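The trouble with founder stories

I have sat through a lot of founder stories. I run a small bookkeeping practice in Grestside, which means I get asked to things — breakfast talks, awards evenings, those networking lunches where the quiche is always slightly too cold — and at every one somebody stands up and tells us how they started their company. And I've come to the view that we are telling these stories wrong, and that it's doing real harm to people who might otherwise start something decent.
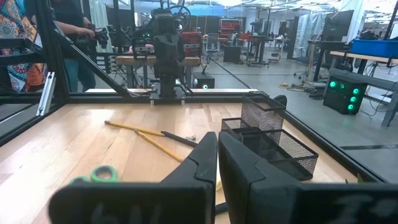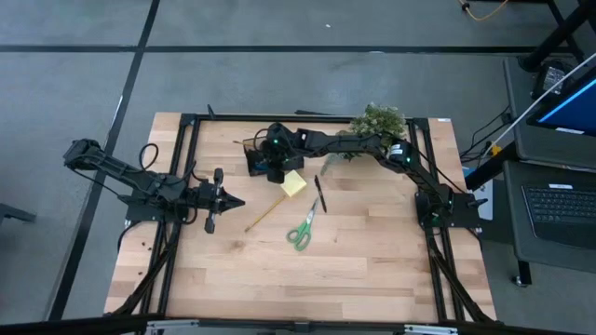 You know how it goes. There was a job, and the job was dull. Then came the idea, usually on holiday or in the shower. Then the dark period (a spare room, a maxed-out card, a patient spouse), then the big customer, and then a slide with a line going up. Everybody claps. I clap too! I'm a sucker for it while it's happening. It's on the drive home that I start getting cross.

My first complaint is that the money vanishes. I do people's books, so I would say that, wouldn't I, but listen for it next time. The speaker will tell you what the kitchen table looked like and what the weather was doing, and then they'll say "we scraped together some funding" and move on. Scraped it from where? I once heard a man spend 40 minutes on grit and determination and only learned at the coat rack that his father-in-law had bought the building. Good for him, I'd take a building off anyone who was offering. But there were people in that room with no father-in-law of that sort, and they went home thinking the thing they lacked was grit.

Compare that with Awuor Sang, who started Mugo, a little firm that repairs and resells commercial sewing machines. She spoke in December to a half-empty room above a pub, and she put her first year's accounts up on the wall. All of them. Her profit for the whole year was £3,613. She told us what she'd paid for her first van, and what she'd paid a month later to have the gearbox done, and that she'd kept three evening shifts a week at the hospital laundry until well into her second year. I have never seen a room so awake. People were taking notes. Someone asked her about VAT and she answered, properly, for ten minutes, and not one person got up for a drink.

That talk was worth 40 of the other sort. I've had two new clients come to me because of it, and both of them arrived with a sensible idea of how little they were going to earn to begin with. You have no idea how rare that is.

My second complaint is about the word passion. I'd like it put away for a few years. Some of the best-run businesses I look after belong to people who feel nothing much at all about the product. Sandro Bellini supplies drain covers and gully grates to half the county and he finds them exactly as interesting as you'd expect. What he likes is answering the phone by the second ring and getting the order out the same afternoon. He pays his suppliers early, he has never missed a payroll, and he goes home at five. He has also never been asked to speak anywhere, and I think that's a shame. A lad of twenty who likes things tidy and on time could listen to Sandro and think, oh, I could do that.

And then there's the giving up. We only ever invite the ones who didn't. I understand why, it's a bit awkward to ring someone and say would you come and tell us how it all fell apart, there's a buffet. But Delia Anghel closed her catering company after six years, paid everybody what they were owed, and took a job with Pavell, and I'd call that one of the most competent pieces of business I've ever watched. She saw the lease renewal coming, did the sums at the back end of the summer and stopped while there was still money in the account. I've had other clients carry on for another eighteen months out of pure stubbornness because a man at a lunch had told them that winners don't quit. One of them lost his house.

I said some of this to a friend over in Kiltstead who helps put on one of these evenings, and she told me I was being a misery. People come to be cheered up, she said, and if you put a profit and loss on the wall they won't renew their membership. She may have a point. It's 70 quid a year and the quiche isn't getting any warmer. I don't want to take the fun out of it, and I do think a good story can get someone over the line when they've been dithering for years.

But I'd settle for a small change. Let the speaker have their shower and their spare room, and then ask them for three numbers: what they started with, where it came from, and what they took home in the first year. If the answer is "£2,000 from my gran and I took home nothing", lovely, say so. I'd buy a ticket for that one.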